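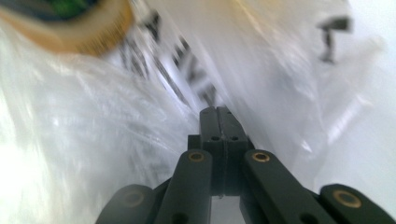

Mostly plastic bag, up close.

If you walked into the back office at Clasden on 22 December 2020, you'd have found me elbow-deep in carrier bags, and I was having a lovely time! We've started packing the little snack bags for the Nultine holiday handout, and I promised I'd write something up for the news page before I forgot it all.

The plan is pretty simple. Every bag gets a drink and a bit of fruit, it gets closed at the top, and off it goes to one of the 6 pickup points on the Eberhard side of town. Last year we made up 1280 bags and ran out before lunch on the final day (I still feel bad about the folks who came after that), so this time the target is 4000. Yes, I know. I said it out loud a few times too.

We're using the thin see-through kind of bag again. I grumbled about it, I wanted paper, but paper gives up the minute a cold drink sweats on it, and the plastic ones fold down to nothing in the supply closet. The trick is getting them open. Rub the top edge between your fingers, give it a shake, and set the drink in first so the thing has a bit of weight to it. Fruit goes in after that. I did it the other way around all last December and had bruised bananas to show for it.

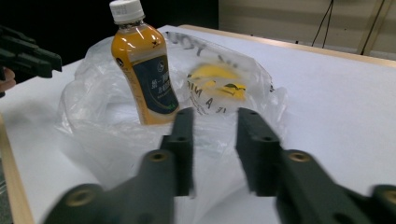

Can I swap the drink if I don't like tea? Just ask at your pickup point, and they'll trade it for water while they have it.

Bosen is lending us the van again, which is a huge help, and they've thrown in a stack of crates so the bags can travel standing up. Each crate holds 20 if you don't get greedy. I got greedy once and spent the ride over holding a crate shut with my knees.

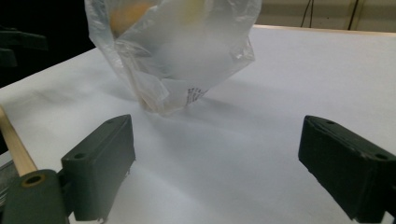

A bag standing on the white table, with something orange showing through.

If you'd like to come pack with us, please do! The room isn't fancy. There's carpet, an office chair and a white table with a pale trim, and it gets warm in there once a few people are going at it, so wear layers. Bring your own mug if you want coffee. 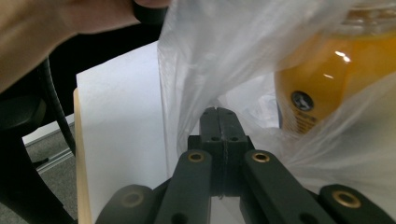
The other thing we could really use is clean bags from home, any store, any size, as long as there are no holes in the bottom. Drop them at the Clasden front desk, tied in a bundle if you can manage it. Pickup times for each point will go up on the door and on this page as soon as I've got them all typed in.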